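Bench notebook, April
Cell 2, teleop demos, drive handling task
Entry by M. Ambrosio

09:10
Picked up from the last entry. Leader arm recalibrated after the cable swap. Joint 5 on the leader was reading off compared with the follower at the folded pose, enough to see by eye. Redid the zero with the pins in, saved the offsets to the Baltau config, old file kept with the suffix "pre". If someone loads the pre file the wrist will jump on engage. Don't load it.

Control loop at 500 Hz on the follower, leader samples passed through the usual low-pass. Tried it without the filter for one run. Hand tremor comes straight through at the fingertips and the drive rattles against the cage. Filter back on.

Task definition for this batch, written out again because the wording in the planning sheet is loose:

Start: case on its side on the ribbed table, side panel off, drive in its caddy inside the cage.
Phase A: approach, close on the caddy, release the latch.
Phase B: pull straight out along the cage axis until clear.
Phase C: lift, hold over the case for a short pause, carry to the fixture.
Phase D: set down, open, retreat.
The reverse task (insertion) uses the same phases backward and is logged under a separate name. Don't mix them in one folder. Padilla's loader takes the task name from the folder and will happily train on both.

09:50
Grip choice. Two ways to hold the caddy: across the clip arms, or front and back near the latch. Across the clip arms gives a better hold but squeezes the arms inward, and with too much force the drive shifts in the caddy. Front and back leaves the clips alone, but the fingers run into the cage on the way in for insertion. Using across the clip arms for everything in this batch, with the current limit on the gripper turned down two steps from the default. At that setting the caddy still turns slightly in the fingers if the pull is off axis. Acceptable. The operator can feel nothing of this, as there is no force return on the leader, so watch the wrist view during Phase B.

Operators: please hold the pause in Phase C. The segmentation script looks for low joint velocity with the gripper closed, and without a pause it puts the B/C boundary anywhere it likes. A slow count of two is plenty.

10:30
First block of demos. Notes as they came:

Early runs slow, mostly me getting used to the leader again. Elbow position matters more than expected. With the elbow high the forearm comes in over the case and there is room for the wrist to tilt. With the elbow low the forearm comes close to the case wall and I have to back off and reposition, which leaves a hesitation in the trajectory.

Discarded one run for a dropped caddy. It fell on the board from a small height. Checked the board, no visible damage, but it is a scrap board and will not be powered in any case. Run moved to the "fail" folder with a note, not deleted. Ellbridge want failures kept for the recovery work.

Discarded another because I clutched out in the middle of Phase B. The clutch is fine during approach and retreat. In A/B contact it leaves a flat section followed by a step when re-engaging. The filter smooths the step but it is still in the commanded positions.

Cable harness in the case is a nuisance. The loops shift a little every time the drive goes past, so the starting state drifts over a block. Left it that way on purpose for half of the runs and tucked the harness back for the other half. Column "harness" in the run sheet says which: L for left alone, T for tucked.

11:45
Kinesthetic teaching, short comparison. Put the follower in gravity compensation and guided it by hand through the same task. Extraction is easier this way, as you feel the cage rails and follow them. The pull is noticeably straighter in the plots. Against that, my hands are in the fixed camera view the whole time and cover the gripper during the latch step, so the images are no use for the visual policy. Could be replayed without hands: record by hand, reset the case, play back the trajectory open loop and record the cameras then. Tried that. Playback missed the latch on the first try by a small offset, as the case had moved on the table during the reset.

Conclusion for now: teleop for the image data, hand guiding only as a reference for what a good pull looks like. I will overlay the two sets of wrist paths when there is time.

Case position needs fixing down. Two options, end stops on the table slots or a printed corner block. End stops are in the drawer under the Graltport rig. The corner block would have to be drawn. Going with end stops first.

13:20
End stops fitted on two sides. Case now returns to the same place within what I can measure with the steel rule. Left the other sides open so the case can be deliberately offset for the variation runs. Offsets are set with spacer strips between stop and case, strip size goes in the run sheet.

Checked the fixed camera. Exposure had been left on auto and the image pumps when the metal top of the drive catches the light. Locked it. The morning runs have auto exposure and should be tagged as such. I have added the tag by script, but please spot check a few before training on them.

14:05
Second block, with stops and locked exposure. Smoother. Phase B looks consistent in the plots, Phase C varies a lot in height because there is nothing to tell the operator how high to go. Rule from here on: lift until the bottom of the caddy is clearly above the cage, no higher.

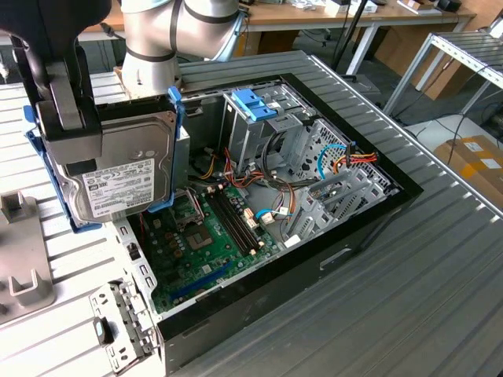
Fixed camera, Phase C hold. Drive in blue caddy above the open case, gripper on the left.

Label side of the drive faces the camera at this point, which helps when checking orientation later. In runs where I let the wrist roll on the way out, the label is seen at an angle and the pose estimate gets noisier. Keep the roll small until the carry starts.

The loose metal bracket on the table by the rear of the case stays where it is for the whole block. It is in the background of every run so far. For the next block take it away for part of the runs so the policy does not use it as a landmark.

15:30
Data check. Total on disk after today, both blocks plus what was there before: 363 usable extraction demos. Target in the Baltau plan is 2,000, counting insertion. At the current rate with one operator this will take too long. Most of the time goes into the reset. Ideas:

Alternate extraction and insertion, so that the end of one is the start of the other. Saves the manual reset entirely when both succeed. Needs the folder naming to switch automatically, otherwise see the warning at the top.
Second operator doing the run sheet while the first drives.
Foot pedal for start/stop recording. I keep letting go of the leader to reach the keyboard, and the arm sags at the end of the recording. Trimming this off by hand for now.

Pedal is the cheapest. There is one in the Padilla crate, the connector may need changing.

16:15
Quick training run on the first block only, small network, to see if the data is sane. Not a result. On the arm it approaches correctly and closes on the caddy. It then waits. I suspect the hesitations in the slow early runs: plenty of frames with the gripper closed and no motion, and the network has learned that staying still is a good answer. Will retrain with the early runs left out, and separately with the still frames thinned. If thinning, take care not to remove the Phase C pause along with the rest.

Gripper pads show wear on the inner edge. Spare set is on order. Until it arrives, note any slip in the run sheet.

Open items
Retrain without early runs, compare.
Pedal connector.
Automatic task name switch for alternating runs, with a check that refuses to record if the gripper state does not match the start of the task.
Overlay of hand-guided and teleop wrist paths.
Bracket removed for part of the next block.
Ask Ellbridge which failure labels they want. "Dropped" and "missed latch" are the only ones in use at present.

16:50
Arm parked, brakes on, leader hung up. Logs copied to the share, checksums match. Offsets file in use is still the new one.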